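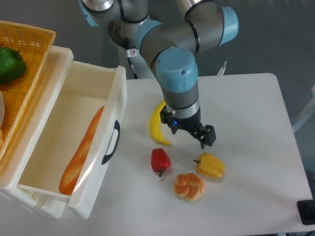 Arbeitsplatz "Obst, Gemüse, Brot": Tisch mit Banane, zwei Paprika und Knotenbrötchen, links der Schubladenschrank mit dem Baguette, obendrauf der Korb.

Sullorari - Spielküche und Aufräumtisch
Zwischenbericht an den Fülöp-Fonds
Stand: 1. Dezember 2023

Vorab: Bericht kommt knapp zur Frist, Kostenaufstellung ist dran, Belege folgen gescannt in einer zweiten Mail. Aufbau wie beim letzten Mal, nur der Punkt Ausleihe ist neu.

1. Stand in Kürze

Tisch steht, Schrank steht, Spiellebensmittel sind da. Ausleihe läuft seit August in kleinem Umfang. Die Anleitungsmappe ist nicht fertig, dazu unten mehr. Mittel reichen bis zum Ende der Laufzeit, Umwidmung wird für einen Posten beantragt (Punkt 5).

2. Ausstattung

Tisch: weiß, glatt, Ecken abgerundet. War so beantragt, ist so gekommen. Eckige Tische hatten wir im alten Raum in Skirnon, da gab es dauernd blaue Flecken. Die helle Platte ist auch fürs Sortieren gut, die Teile heben sich deutlich ab. Nachteil: man sieht jeden Filzstiftstrich. Geht mit Schmutzradierer weg, davon sind zwei Packungen verbraucht.

Schrank: weißer Kunststoff, Schubladen mit schwarzem Griff. Steht links direkt am Tisch, damit man beim Einräumen nicht aufstehen muss. Im Antrag war ein offenes Regal vorgesehen. Das haben wir nach den ersten Terminen verworfen, weil alles sichtbar war und damit die halbe Aufgabe wegfiel. Mit Schublade muss man sich merken was wo liegt. Der Unterschied ist groß, auch bei den Älteren.

Korb: gelb-orange, geflochten, mit Gittermuster am Rand. Steht oben auf dem Schrank. Gedacht für Sachen, die beim aktuellen Durchgang nicht auf den Tisch gehören, die grüne Paprika zum Beispiel. Er rutscht etwas, wir probieren eine Antirutschmatte drunter.

Spiellebensmittel: der Großteil von Masetti, ein paar Teile aus dem Altbestand. Insgesamt 90 Teile, davon 6 aussortiert (Risse, abgegangene Stiele). Masetti tauscht nur innerhalb der ersten Wochen um, wir haben zu spät reklamiert. Ist unser Versäumnis, steht im nächsten Lieferplan jetzt mit Frist drin.

3. Was am Tisch gemacht wird

Grundablauf ist immer gleich. Wenige Teile auf den Tisch, benennen, nach einer Regel wegräumen. Regel wechselt: nach Farbe, nach Gemüse und Backware, nach "kommt in den Kühlschrank" und "kommt nicht in den Kühlschrank". Letzteres führt zu langen Diskussionen über Bananen, aber genau das wollen wir ja, es soll gesprochen werden.

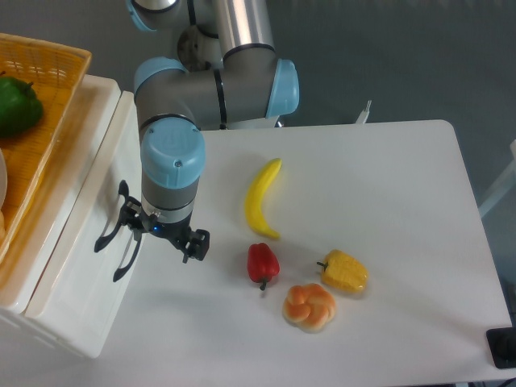
Am Anfang hatten wir viel zu viele Teile gleichzeitig draußen. Dann wird gewühlt und gestapelt, und für die Wörter bleibt keine Zeit. Seit dem Herbst liegen nur noch vier oder fünf Sachen auf der Platte, der Rest bleibt im Schrank. Seitdem dauern die Durchgänge kürzer und man kommt öfter dran.

Bewährt haben sich Paare, die sich nur in einer Sache unterscheiden. Rote Paprika, gelbe Paprika. Wer nur "die Paprika" sagt, bekommt die Rückfrage "welche?", und dann kommt die Farbe von allein dazu. Mit der grünen als dritter wird es nochmal schwerer, die bleibt deshalb zuerst im Korb.

Brot ist schwieriger als gedacht. Das Baguette kennen alle. Das geknotete Brötchen heißt je nach Familie Knoten, Semmel, Schnecke, Rose oder einfach Brot. Wir haben uns auf "Knotenbrötchen" geeinigt, lassen aber jedes andere Wort gelten. In der Mappe soll dazu eine eigene Seite kommen, mit Platz zum Eintragen der Wörter in den Familiensprachen.

Baguette ist ausserdem das längste Teil und passt nur schräg in die Schublade. Wurde zuerst als Mangel gemeldet. Inzwischen nutzen wir es als Aufgabe: passt es, wie rum passt es, was muss vorher raus. "Schräg", "quer", "daneben", "darunter" - solche Wörter haben wir mit Bildkarten nie so leicht hinbekommen.

4. Aufräumen als eigener Teil

War im Antrag nur ein Halbsatz, nimmt jetzt fast die Hälfte der Zeit ein. Schublade auf, ein Teil rein, Schublade zu, nächstes Teil. Klingt umständlich, ist aber Absicht. Wer die Schublade offen lässt und alles auf einmal reinschiebt, ist schnell fertig und hat nichts gesagt.

Der Griff ist gut zu fassen, auch für kleine Hände. Die Schublade selbst läuft etwas schwer, wenn sie voll ist. Beim vollen Kasten muss jemand oben gegenhalten, sonst wandert der Schrank mit.

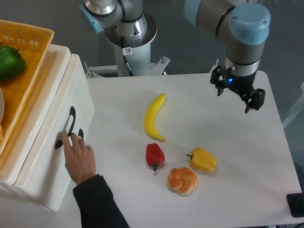

Zu zweit geht es besser: eine Person an der Schublade, eine am Tisch. Die am Tisch darf nichts einräumen was nicht verlangt wurde, die an der Schublade darf nicht selbst zugreifen. Ergibt automatisch ein Gespräch. Rollen werden nach jedem Durchgang getauscht. Wir haben das auch mit Eltern probiert, die waren zuerst zurückhaltend, dann wollten sie nicht aufhören. Im Januar deshalb zwei zusätzliche Elterntermine, kosten nichts extra.

Offen ist noch die Beschriftung der Schubladen. Bildaufkleber halten auf dem glatten Kunststoff, lassen sich aber schlecht wieder ablösen, und die Belegung wechselt bei uns dauernd. Magnetschilder scheiden aus. Vorschlag aus dem Team: Klarsichttasche mit Wechselkarte vorne dran. Wird getestet.

5. Ausleihe und Mittel

Neu seit August: der kleine Satz kann ausgeliehen werden. Korb, Auswahl an Lebensmitteln, zwei Regelkarten. Bisher 40 Ausleihen, fast alle an Kitas in und um Skirnon. Rücklauf vollständig bis auf eine Zitrone und einen Deckel. Hauptproblem ist das Reinigen zwischen zwei Ausleihen: die Paprika haben Rillen, da bleibt alles drin. Dauert länger als kalkuliert.

Ausgaben Ausstattung im Berichtszeitraum: 790 Euro, darin Schrank, Korb und die Nachlieferung von Masetti. Tisch wurde schon im ersten Zeitraum abgerechnet, bitte nicht doppelt suchen. Honorare und Raumkosten siehe Aufstellung, keine Abweichung zum Plan.

Bitte um Umwidmung: Der Posten "offenes Regal" entfällt, siehe oben. Den Rest daraus würden wir gern für einen zweiten Korb und für Reinigungsmaterial verwenden. Formloser Antrag reicht laut Telefonat, falls doch das Formular gebraucht wird bitte kurz melden.

6. Was nicht geklappt hat

Anleitungsmappe: sollte fertig sein, ist sie nicht. Texte liegen vor, Layout fehlt, und die Seite mit den Brotwörtern wächst noch. Neuer Termin Ende Februar.

Auswertungsbögen: zu lang. Wurden kaum ausgefült, wenn doch, dann nur die erste Seite. Ab sofort eine Seite, drei Fragen, Ankreuzen plus eine freie Zeile. Die alten Bögen heben wir auf, für eine Auswertung sind es zu wenige.

Lagerung: Der große Satz liegt nach wie vor in Umzugskartons im Flur. Zweiter Schrank wäre schön, ist in diesem Zeitraum aber nicht drin.

7. Nächste Schritte

Mappe fertigstellen. Wechselkarten für die Schubladen testen. Elterntermine im Januar. Ersatz für die aussortierten Teile bestellen, diesmal gleich beim Auspacken prüfen. Antirutschmatte für den Korb, sobald klar ist, ob die Umwidmung durchgeht.

Anlagen: Kostenaufstellung, Ausleihliste, Regelkarten (Entwurf)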